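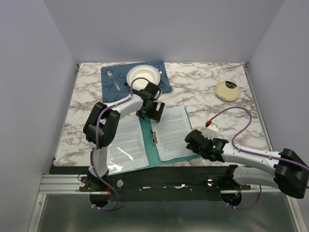 Place setting

A place setting is the group of dishes and utensils laid out for one person at a meal. The simplest form has a placemat, a plate or bowl, and one or more pieces of flatware. Larger settings add glasses, a napkin and extra plates.

Arrangement

In American and European custom the fork goes to the left of the dish and the knife to the right, with the blade facing in. A wide-rimmed bowl may take the place of the dinner plate when soup or pasta is served. Flatware is normally laid straight, though at informal tables it is often set at an angle — a white bowl on a blue placemat may have a silver fork lying diagonally on its left.
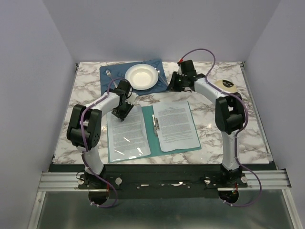 Shared tables

Many households use one table for both meals and paperwork. Folders and printed pages are kept in front of the placemat or beside it, and plastic sleeves protect the sheets from spills. Mylene Lacson's household guide, printed at Kotcombe, advises closing any folder before food is served.

See also

Flatware
Placemat
Table manners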